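Willstead Neighbors Help – Home & Workshop – Questions

Can a machine pick up after my family yet, or am I dreaming?

Asked in October, 3 answers

Hello everybody, and thank you in advance for reading what is going to be a long one. I run a small yarn and gift shop in Willstead with my sister-in-law, and between the shop and the house I feel as if I spend half my waking life picking small things up off one surface and putting them into a basket on another. At the shop it's balls of yarn, buttons, those little felt animals people pick up and then set down three shelves away. At home it's dog toys, blocks, socks and whatever came out of somebody's pockets. We have a robot vacuum (a Tazi, the older one) and I love it dearly, but it only does floors, and it eats the socks.

My nephew tells me that robots with arms are coming and that I should hold off on hiring someone for the closing shift, which is 2 hours of mostly tidying. My budget is $1,000, and I might be talked up a little if the thing would really put stuff away. Is there anything I can buy now that would take loose items off a table and sort them into baskets? And if there isn't, what should I be looking for so I know when it's time? I'm not very technical, so please be gentle with me.

3 answers

Answer 1 – marked helpful by 151 readers

Your nephew is right that they're coming, but please hire the person for the closing shift. I've worked for a good many years keeping the machines going in a packing plant, and I've been following the household side as a hobby, so let me try to lay out where things stand as I see it. I'll go from what works well to what doesn't, and I apologize for the length – my wife says I can't answer the phone in under ten minutes.

1. Floors. You already have this one. Vacuuming and mopping work because the machine doesn't have to pick up anything in particular. It covers the whole floor and takes what comes. If it misses a crumb today it gets it tomorrow, and you're none the wiser. Socks and cords are still the enemy, as you've found.

2. The same part, over and over, in the same place. This is my day job. At the plant we have an arm that moves jars from a belt to a tray, and it will do that all night long without complaint. But if somebody bumps the tray stand while sweeping, the arm will set jars down where the tray used to be, and then I get a call at 6 in the morning. People see those arms in videos and think they're clever. Ours is very strong and very patient, and that's the whole of it.

3. One small thing and one basket. This is the kind of job you're asking for, boiled down as far as it goes, and it's the sort of practice work to look at if you want to know how close we are. Think of a ball and a wicker basket on a table with a cloth over it. You or I would do it while talking to somebody else. For a machine there's the roundness of the ball, which wants to roll off the moment a finger touches it a bit to one side. There's the cloth, with every wrinkle in it making a little hill. And then there's the basket, because if the ball ends up snug against the wall, two straight fingers have to find a way down between the ball and the weave without catching on the rim. Getting a thing out of a basket is often harder than getting it in, and I'd want to see both before I opened my wallet.

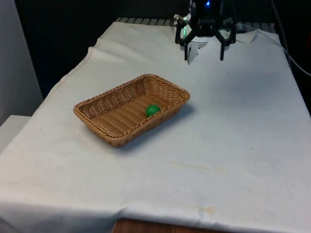
4. A whole table of mixed things. Now we're at your shop at closing time. Yarn squashes, buttons lie flat and are miserable to pinch, and your felt animals are a different shape from every side. The better machines can do a fair number of these one at a time, slowly, with a person nearby to step in. That last part matters for you, because if someone has to stand there anyway, she could've had the table cleared and the register counted.

5. Knowing where it all belongs. I'd put this last and hardest. Your sister-in-law knows the blue mohair goes by the window. A machine has to be told, and then told again when you move the display for the holidays.

As for $1,000, that will buy you a hobby arm, and a fun winter if you enjoy tinkering, but it won't close up a shop. When you go to look at something, bring your own basket and your own yarn and ask them to run it ten times in front of you. Move the basket a few inches between tries. If the salesperson gets nervous about that, you've learned what you came for.

Answer 2

I'll second most of that, though I think he's a little hard on the small arms! I bought a secondhand Siden desk arm for my sewing room and I've had a lovely time with it. It moves thread spools from a tray to a box about as fast as I could do it with oven mitts on. I had to tape marks on the table so the tray always sits in the same spot, and it drops one now and then, and I still wouldn't be without it. For a shop I'd say no, not yet. For company on a rainy afternoon, yes.

One thing that did help me more than the arm was buying wide, shallow baskets from Gikholm, with low sides – everything goes in with one sweep of the hand, and I can see what's in there. Maybe try that first, and put one at the end of every shelf so customers will drop the strays in for you.

Answer 3

just teach the kids to do it. worked for us (mostly)

Last updated: October

We use cookies to remember your town and keep you signed in. Accept / Manage choices

Contact – Copyright Willstead Neighbors Help – Back to top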